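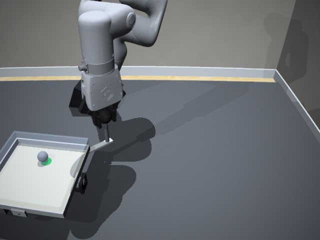
Week 5: Depreciation, or how to lose money without spending any

Readings: chapter 6 of the course pack, plus the Vasilakis case (pages 91 to the end). If you bought the pack second-hand, your page numbers are wrong and so is the answer to problem 4.

Last week we left the Vasilakis bakery with a new deck oven and a bank balance that had gone down by the price of it. The owner, quite sensibly, wanted to call the whole lot an expense and pay no tax until retirement. We said no. This week we say why, and what she gets to do instead.

1. Where the cost goes

An oven that will bake bread for ten years helps earn revenue in each of those ten years. Matching says the cost should turn up alongside the revenue it helped produce. So we park the cost on the balance sheet as an asset and release it onto the income statement a slice at a time. The slice is called depreciation. No cash moves. Students write "cash decreases" on the midterm every October, and every October I take off the mark.

You need to know the cost (including delivery, installation and the electrician), the useful life and the residual value. The first comes off invoices. The other two are estimates, a polite accounting word for what the controller thought was reasonable after lunch.

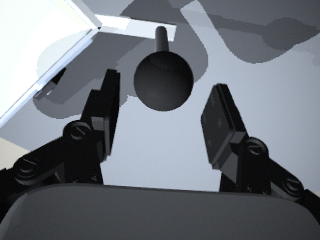

Department of Accounting and Finance -- Introductory Financial Accounting, Section B

2. Straight-line

Cost less residual value, divided by useful life. Suppose Stumum Printing buys a folding machine for $258 thousand, expects to get $39 thousand for it at the end, and plans to keep it six years. The depreciable amount is $219 thousand, and the annual charge is $36,500. Same number every year, same journal entry every year:

Dr Depreciation expense 36,500
Cr Accumulated depreciation 36,500

Notice that we don't credit the machine itself. The original cost stays put in its own account and the contra account grows beside it. Carrying amount after two years is 258,000 less 73,000, or 185,000. This tells you nothing about what somebody would pay for the machine. If you take one thing from tonight, take that, and please stop writing "worth" in your answers.

3. Declining balance

Some assets do most of their work early and then spend years going quietly downhill, like the photocopier on our floor. Declining balance applies a fixed rate to the carrying amount at the start of the year, so the charge begins large and shrinks. Double-declining uses twice the straight-line rate. For a six-year life that is one third.

Year 1: 258,000 x 1/3 = 86,000
Year 2: 172,000 x 1/3 = 57,333

Residual value is ignored in the formula and then remembered at the end, when you must not depreciate below it. Half the class ignores it both times.
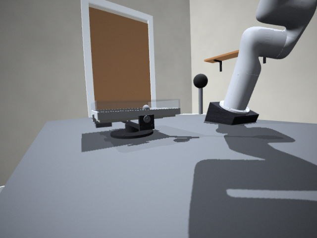
The total charged over the six years is the same under either method, provided you stop at the residual value. What changes is the timing, and timing is where most of the arguments in this course live. A manager whose bonus depends on first-year profit will discover a deep affection for straight-line. You may discuss this in tutorial, with a straight face.

4. Changing your mind

Estimates get revised. Skosura Freight decides in year three that its trailers will last longer than planned. You do not go back and restate the earlier years -- you take the carrying amount today, subtract the revised residual value, and spread what's left over the remaining life. An error is another matter and gets fixed retrospectively. The line between a bad estimate and an error will come up in the Sustden problem, where the parties involved have strong views.

For next class

Problems 2, 5 and 9. Skip 7, it has a typo that makes the forklift immortal.

Tutorial groups: Thandeka Shabalala has the early group, Shamim Arain the 4:30. Areti Chatzigeorgiou is marking assignment two, and regrade requests go to her in writing, with the question number.

Midterm is in room 155. Non-programmable calculators only. Your phone is programmable.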